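Gallery: Collection days in the drawer room
Posted by Svenja Heitmann, 25 April 2019

We finally have pictures to share! Over the past few weeks our small team has been gathering demonstrations for the Skoro project, and the drawer room has become my favorite place in the building. Every episode is a person steering the robot through a household task from start to finish, and every episode ends up as one more example the learning system can study.

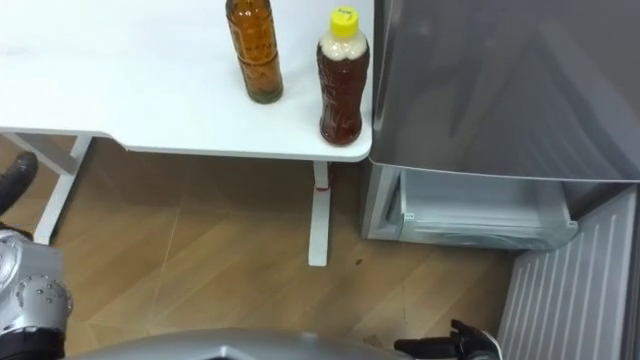 Two views from the collection room.

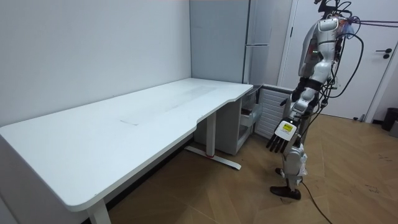

The task family we are working on right now is the one we call "put away and close." An instruction is read out, the operator brings the robot into position, and then it's all about hands, balance and patience. It sounds so simple when you write it down. Then you try it, and you find out how many tiny decisions you make when you open a drawer at home (how far do you lean? when do you let go? which finger does the work?). I love that part. I spent an entire evening in my own kitchen opening and closing things at different speeds, to the great annoyance of everyone who wanted dinner.

As of this week we have 296 recorded episodes of this family. Of those, 284 passed review and went into the training set, and the other 12 are in a folder of their own. Malte Rathjen wanted to delete them. Mareike Rieger talked him out of it, and I'm on her side! A recording where the operator hesitates and starts over has plenty in it, as long as it's labeled that way. We may use them later to teach the system what a recovery looks like.

The labels are Mareike's world. She goes through each recording and marks where one step ends and the next begins: approach, reach, contact, pull, release. We argued for most of a morning over "contact." Is it the first touch, or the moment the grip is firm enough to pull? We went with first touch, and she went back and fixed the older files so they all match.

Kerstin Kröger does most of the operating, and she is wonderful to watch. Her motions are slow at the beginning of a session and then settle into a rhythm, and you can see it in the joint curves afterward. Malte's curves look completely different, much more abrupt, with long pauses in between. We want both. A system that has only ever seen Kerstin would learn Kerstin, and we'd like it to learn the task. Sabine Teuber from the Rothe office has offered to take a turn as well, and she has never operated anything like this, so I'm really curious what her first sessions will look like.

A few people wrote to ask how we vary the episodes. Between recordings we change where the robot starts, which way it faces, what is out and what is put away, and how the instruction is worded. Totix, our little scheduling script, draws the next combination so that we don't drift into our habits. Before Totix we were all sure we were picking at random. Then Malte plotted the starting positions and they sat in one neat clump, right where it was most comfortable to stand with a clipboard.

The wording is fun, too. "Close the drawer," "push the drawer shut," "can you get that drawer?" all point at the same motion, and we have 1602 phrasings in the list so far. Some came from us, many from friends and family who were asked how they'd say it to a roommate. My aunt's contributions are all extremely polite.

What's next: the first full training run on this set, with Urnero handling the playback and the side-by-side comparisons. After that we'd like to add tasks with two hands working at the same time, which is harder to operate and much harder to label. The plan is to have a decent batch of those by August.

If you have a phrasing for the list, send it over, odd ones included. And if you're nearby and would like to sit in on a session, write to Kerstin, who keeps the calendar. Sessions run in the morning, and there's usually a spare chair next to the operator.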